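From: Leilani Quintanilla
To: vanags-manip list
Subject: Re: [vanags-manip] wrist-only policy, CPU insertion numbers

Heino Lukoševičius wrote:
> Before we freeze the Okska baseline I would like to know why the wrist-only
> policy does worse at the socket than at the tray. Same part, same gripper.
> Is it the pose estimate or the controller? Also, how many demos went into
> the current checkpoint?

Heino,

653 demos, all teleoperated, with 24 held out. Wilma dropped 7 more in April for bad timestamps, and those are not in either count.

I think it's the pose estimate. I ran the corner detector offline on the held-out set, controller out of the loop, and the in-plane rotation error already grows between tray and socket. At the tray the raised brackets give the detector straight edges next to the part. Over the board, the glare patch beside the socket competes with the lid, which is nearly white itself, and the detector sometimes locks onto the wrong boundary. The thin substrate edge is the only reliable cue left.

Wrist views from the tray and the socket:
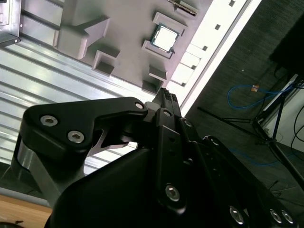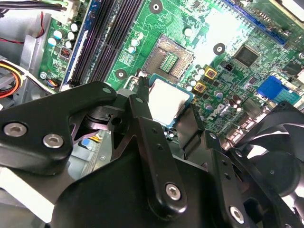
Wrist camera views: CPU in the tray nest (first), CPU held just below the open socket (second).

Two things I tried:

1. Lower fixed exposure. Helps over the board, hurts at the tray, where the shadowed blocks lose their edges. A switch on task phase would work, but then the policy needs a phase label and I'd like to avoid that.

2. Masking the gripper links before the encoder. No measurable change. Valdis saw the same on the Povudby arm, so I'm leaving the mask out.

Next is a crop centered on the fingertips, fed in as a second input at full resolution. Training takes 30 hours on the Vurncombe node, if Jaanus can release it. Please hold the freeze until that run is in. The controller gains are unchanged from the last tag, so you can diff against it directly.

The detector overlays are in the usual directory, under socket_rot. Column 4 is signed error in degrees, clockwise positive. The older files have the sign flipped.

Leilani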